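Denim laundering
Saturday, April 29, 2023
By Maricruz Tapia

Denim laundering is the washing, drying and storing of garments made from denim, a cotton twill usually dyed with indigo. Covers home washing and the industrial kind done before sale. Practices differ a lot between households, and advice on how often to wash is not settled.

Background

Indigo does not soak all the way into cotton yarn. It sits mostly on the outside, so the color rubs and rinses away over time – this is called crocking when it comes off onto other cloth. The weft is normally left undyed, which is why the inside of a pair of jeans looks paler than the outside.

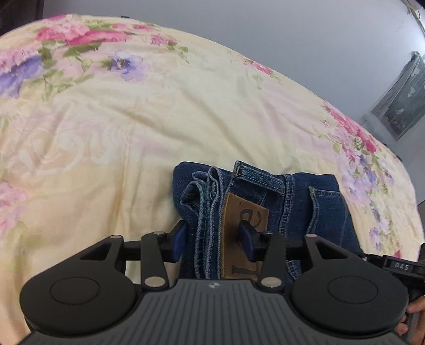

Folded jeans with a leather patch at the waistband.

Early work pants were sold stiff and unwashed. Buyers soaked them at home and bought a size up to allow for shrinkage. Preshrunk cloth made that mostly unnecessary, though raw denim still has a following.

Washing

Cold water, inside out, with like colors. Zippers closed. Hot water speeds up dye loss and can shrink the cloth, mainly in lenght. Liquid detergent is often preferred for dark pairs as powder may leave streaks in the creases. Bleach weakens cotton and is generally avoided. Vinegar in the rinse is a common home remedy for fading, evidence for it is thin.

Stretch denim contains elastane. Lower heat needed, and no fabric softener.

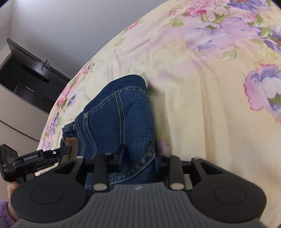
Dark blue denim, with pale stitching along the seams.

Industrial finishing

Laundries at garment plants soften and fade denim with enzymes, pumice or lasers. The Fukanik plant in Alvarado ran 60 machines and finished 3,000 pairs a day at its peak, according to Crescencio Bautista's history of the town's mills. A later enzyme line, sold under the name Drina, replaced most of the stone washing there. Water use fell – exact figures were not publshed.

Drying and storage

Line drying is easiest on the cloth. Out of direct sun, hung by the waistband or the hems. Tumble drying softens denim quickly but wears the edges and breaks down elastane.
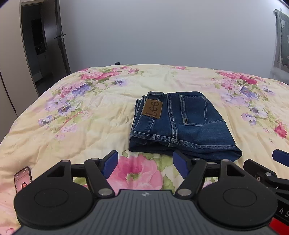
Jeans may be folded or hung once fully dry. Folding in half lengthwise and then in thirds is usual for drawers and shelves. Damp pairs put away too soon can pick up mildew, and new dark pairs are best kept off light fabrics until the loose dye has washed out.

See also: Indigo dye, Twill, Stone washing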